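5 min read · 2 comments · 14 shares

What a term of robot club taught me about my own doubts

I said yes to helping with the robotics club on the understanding that I would mostly be holding doors and signing for parcels. My daughter is in it, they needed another adult in the room, and I used to fix photocopiers for a living, which apparently counts. I went in thinking the whole business was oversold, and I've come out the other end thinking it's oversold in different places than I expected.

The club's project since the start of term has been teaching an arm to open and close containers. Lunch boxes, pencil cases, that sort of thing. The old way, as I understood it, was that you sat down and wrote out what the arm should do, and then you spent a month finding out what you'd left out. The students don't do it that way. They hold a gripper in each hand, do the job themselves over and over, record it all, and feed the recordings to a program that is supposed to pick up the knack.

Supposed to. I'll come back to that.

Agnese Krūmiņa runs the sessions. She is patient with the kids and less patient with me, and fair enough, as my questions all tend to be the same question. I asked her in the first week why you'd want a robot to open a lunch box. She said you wouldn't, particularly, but a lid with a catch is a nice small problem: you have to find the catch, push it the right way, keep the box from skating off across the table, and then bring the lid up without flinging it. She's right that it's harder than it sounds. I tried it with the grippers on and felt like a man doing up buttons in ski gloves.

The students named the project Ternine. I never got a straight answer as to why. The software that sorts the recordings is called Tudora, and it has opinions. If your hands go out of view it throws the recording away. If you stop to scratch your nose it throws the recording away. By May they had 3038 recordings that Tudora was willing to keep, and I'd hate to know what the pile on the floor would look like if they'd been done on paper.

Here's my first grumble. Three thousand goes at a few boxes is an enormous amount of human effort, and it's effort of a very dull kind. The posters at the school's open evening said the kids were "training artificial intelligence", and I suppose they were, but what I watched most afternoons was a teenager opening a box, shutting it, and opening it again. One lad told me it was like working a till. I don't think that's a scandal. Plenty of worthwhile things are boring in the middle. I'd just like the poster to have mentioned it.

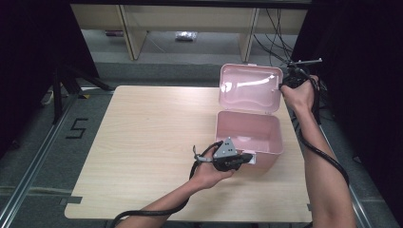
My second grumble is about the numbers. At the regional showcase the team stood up and said the arm succeeded 78 per cent of the time, and everybody clapped, me included. Then I got home and started picking at it. Seventy-eight per cent of what? I asked Agnese the following week and she was completely open about it. The tests used boxes the program had already seen, starting in more or less the places it had already seen them, under the same lights. When they tried a new box, one with a stiffer catch, it did much worse. She had that figure on a slide too, only the slide came after the applause and the judges were already looking at their watches.

I don't blame the students for leading with the good number. Any of us would. But there were two other teams there that did exactly the same thing, and a stall from a company called Holovko handing out stickers and telling parents that household robots were just around the corner. I've been hearing about that corner since I was in short pants. A fellow at the stall told me the data problem was "basically solved". I'd spent the afternoon before that watching a girl redo the same lid until her wrists were sore, so I took my sticker and moved along.

Now for the part where I have to be fair. The kids are learning something, and it isn't the thing on the poster. They've learned to label files properly. They've learned that tape marks matter, and that if someone shifts a table between sessions you will lose a week working out why nothing behaves. They argue, really argue, about whether a half-opened lid should count as a success. One of the younger ones wrote up a page on all the ways the test was too easy, and I thought it was the best piece of work to come out of the club all year. It didn't win anything. There's no ribbon for it.

They've also got better with their hands, which I didn't see coming. My daughter was all thumbs with the grippers in the first month. She's quick and neat with them now, and she's started to notice how she does ordinary jobs: which hand steadies and which hand works, when she looks and when she goes by feel. She explained to me over the washing-up that I use my left hand like a clamp. I do, too.

What I'd ask for next term, if anyone's asking, is a rule that every result gets read out alongside the test that produced it, in the same breath. And a box the team has never touched, picked by somebody else and brought in on the day. Agnese likes the idea. She also pointed out that the Fisov grant, the one that pays for the parts, wants a single headline figure on its form and has a space only big enough for that. So we'll see.

I've put my name down again. My favourite chair in that room is the broken one by the door, and I've told them I'll fix it before we start back.

Comments (2)

driftwood_mum: My son was on one of the other teams and you're spot on about the percentages. Theirs was measured on one box! He was a bit put out when I asked.

K. in the valley: Disagree about the boring part. I coached one of these for years and the dull repetition is where they start talking to each other. Agree about the stickers though.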